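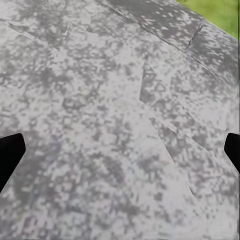
What is terrazzo made of?

Terrazzo is made of chips of stone, glass or shell set in a binder, then ground flat and polished until the cut faces of the chips show at the surface. The binder is either cement or a resin, and the choice affects nearly everything else about the floor.

## Mixing and laying

A cement terrazzo floor begins with a sound base, a bed of mortar and a grid of thin metal strips. The strips divide the floor into panels and help to control cracking, but they also let the layer change colour along a crisp line, and the best old floors make wonderful use of this, with borders, stars and even whole maps drawn in brass. The coloured mix goes in between the strips, more chips are scattered on top, and everything is rolled down hard.

Then comes the grinding! A freshly laid floor is dull and lumpy, and most of its pattern lies hidden under a skin of cement. Coarse stones take that skin off, the small holes are filled with grout, and finer stones bring up the shine.

## Chips and patterns

Chips are sorted by size. Small ones give an even, peppery surface, while the very large pieces used in Palladiana (a close cousin, laid by hand from broken slabs) look more like crazy paving. Marble is the classic choice because it grinds easily and takes a lovely polish. Glass came later, and brought strong blues and greens that few quarries can match.

## The floor at Idholm

The public baths at Idholm have one of the liveliest terrazzo floors in the district. It covers 874 square metres and uses 4 colours of chip, the darkest of them from the old quarry at Fotberg. The entrance hall has a compass rose 3 metres across, and after 60 years of bare feet and mop buckets its points are still sharp.

## Care

Cement terrazzo dislikes acid. Vinegar and lemon juice will etch marble chips and leave cloudy marks, so a neutral soap is the usual cleaner. Worn floors can be ground again, often several times over, and a tired grey hallway may come back as bright as the day it was finished.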